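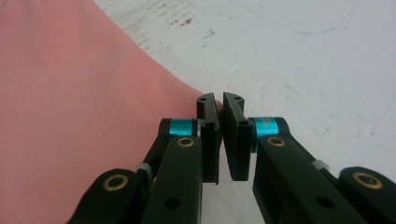

*Plondotetti, Castillo Street*

## About Plondotetti

Plondotetti is a home organizing and packing company. Loretta Doucet started it in June with one van and a shelf of secondhand bins. There are six of us now, and Loretta still does most of the first visits herself.

We sort closets, pantries, garages and spare rooms. We also pack for moves, either the whole house or only the kitchen, and we unpack at the other end if you want us to. Glass and china are wrapped one piece at a time. Every box gets a number and a line on the packing list, and you keep a copy of the list.

Nothing is thrown out without your say. Things you want to give away go to the Gusska thrift store on our next trip - ask for the receipt if you need one.

Our office is at 919 Castillo Street. We work all over Clotommont and up to 61 miles outside it. Longer moves are possible, but please call first so we can work out the driving time.

Page updated 21 December 2018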